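Prestthorpe Workshop Opens Its Doors on Wednesday

PRESTTHORPE – Fabric lovers, take note! The Morais textile workshop opens to visitors this Wednesday at 11 a.m., with folding, draping and upholstery sessions running all day. The big, high-ceilinged hall has room for 54 people at a time, and we can't wait to fill it. Bring a cloth from home – sheets and curtains are both welcome. Entry is free, and the Arudberg bus stops right outside. 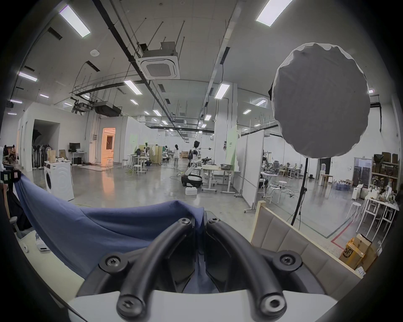
Blue cloth and a beige padded panel in the workshop. Photo: Pradeo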